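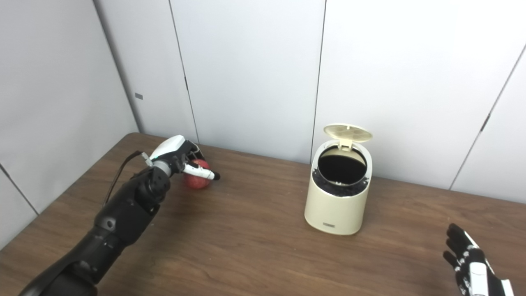 Zallthorpe Tabletop Bin – Set-Up and Everyday Use

Section 6: Lining and filling the bin

We know you're eager to get going, but please take a few minutes over the liner. A bag that sits well makes every later job easier, and you'll be glad of it when you're clearing up after breakfast!

1. Stand the bin on a level table with the lid hinge at the back, and leave enough space behind it for the lid to tip all the way open.

2. Lift the lid until it stays up by itself.

3. Open out a liner and push it gently down to the floor of the bin. Fold the spare edge over the rim all the way round. It will look a little crumpled, and that's quite all right – Aurelia Cozma, who wrote the first version of this guide, never got one smooth either.

4. Lower the lid once to check that the bag doesn't catch. 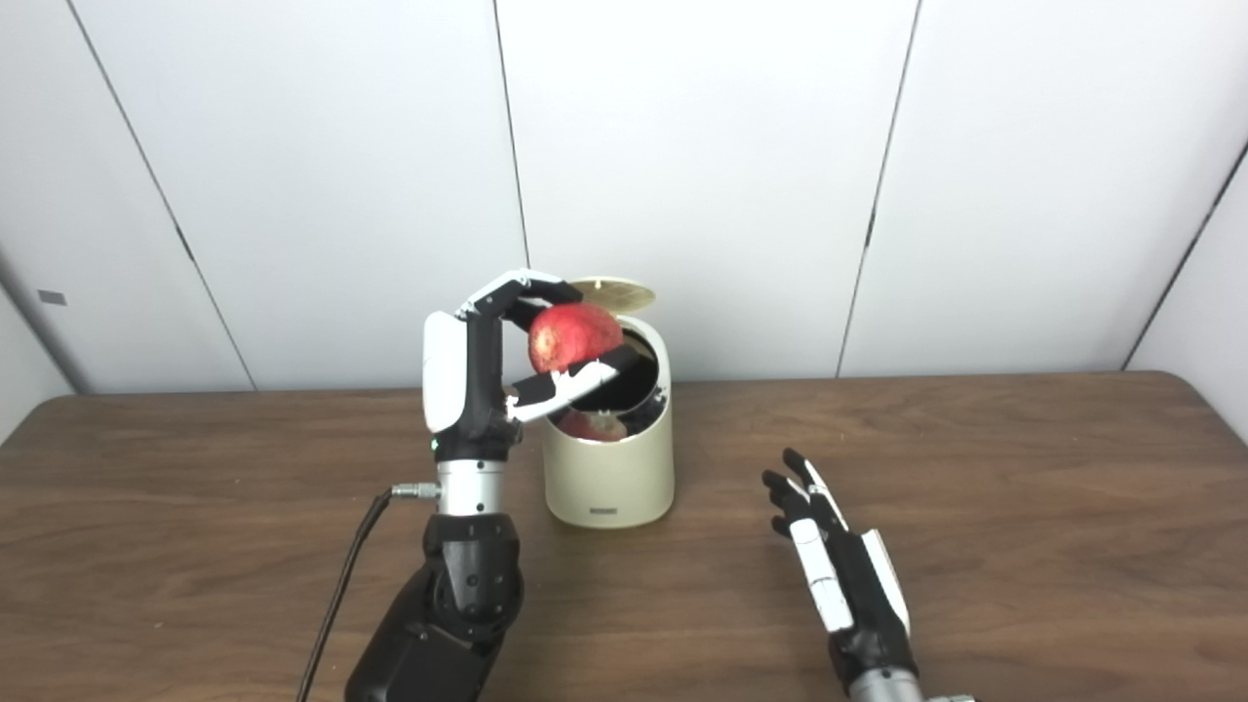 5. Put larger pieces of fruit in one at a time, and hold them low over the opening before you let go. A whole apple or a pomegranate dropped from high up can drag the liner down with it.

Note: If the fold slips, take out whatever is on top and tuck the edge over again. Spare liners come in packs of 30 (part 2851).

Caution: Don't press down on the lid to squeeze the contents. The hinge is made to carry the lid and nothing more.

6. Close the lid, and change the liner before the bin is packed to the rim – every day in July, if your kitchen gets as warm as ours.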